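Dimell Gripper Comparison
Progress report, second period
Prepared by Bushra Magsi for the Pullow fund

1. Status

Work packages 1 and 2 are complete. Work package 3 (comparison of finger tips on small flat parts) is under way and will run into March. Work package 4, transfer of the chosen tip to the fixed arm at the Lendville site, has not started. Spending is within the approved budget and no change to the total is requested.

2. Work done in this period

The purpose of the project is to choose one fingertip design for hand-held data collection that can later be mounted on the arm without retraining from zero. Three tips were carried over from the first period: the rigid tip, the soft tip with a flat pad, and the soft tip with a beveled pad. The rigid tip was dropped early. It held large blocks well but marked the parts and slipped on anything with a thin edge.

The remaining two tips were tested on the same set of tasks. Operators picked a part from the table, moved it to a target, and released it. The task was repeated with the part in a new starting position each time. A trial was counted as good if the part ended inside its outline without a second grasp.

Results to date:

Flat pad: 145 trials, 72 good
Beveled pad: 145 trials, 116 good

The difference is largest on parts lying flat on the table. The flat pad tends to push the part away before the jaws close. The beveled pad gets under the edge on the first try more often, although it is slower to release, and the part sometimes turns a few degrees as it leaves the jaws. We do not yet know how much of this comes from the pad and how much from the way operators open their hand at the end of a placement.

3. Cameras and controller

The wide-angle lens was kept. A narrower lens was tried for 13 recordings and gave a sharper view of the tips, but the target was out of view for much of the approach, and those recordings were not used for training.

The Nägeli controller was installed as planned. Logging of jaw width is now stable. In the first period the width signal and the video drifted apart over long sessions, and 48 recordings had to be thrown out. The fix was to take both time stamps from the same clock. No drift has been found in recordings made after the change.

One fault remains open. The width sensor reads slightly high when the jaws are almost closed — enough to matter on thin parts, where the reading is used to decide whether a grasp has succeeded. A correction table is being measured for each gripper separately.

4. Current task

Trials now use tangram pieces and a picture board. The pieces are small, and the triangles have to be turned to the right angle before they are set down, so errors in release show up clearly. 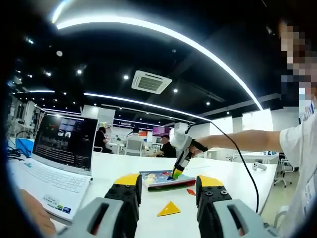 Two changes to the procedure were made after the first sessions with this task. Operators now hold still for a moment before closing the jaws, so that the start of each grasp is easy to find in the log. Pieces are also spaced farther apart at the start of a trial. With closer spacing, the second piece was often nudged during the first pick, and the trial had to be labeled by hand.

5. Problems and risks

Cable handling is a recurring cause of lost time. A longer cable with a softer jacket has been ordered. If it does not help, we will route the cable along the forearm.

Tip wear has not been measured. The beveled edge is thin and may round off with use, which would reduce its advantage. Tips will be weighed and photographed at the end of each week from now on.

6. Next period

Finish the tangram trials with both pads.
Complete the width correction tables.
Decide on the tip and send drawings to Lendville.
Mount one pair of tips on the arm and repeat the flat-part trials.

The arm is shared with another project — the dates for the last item depend on access and will be confirmed separately.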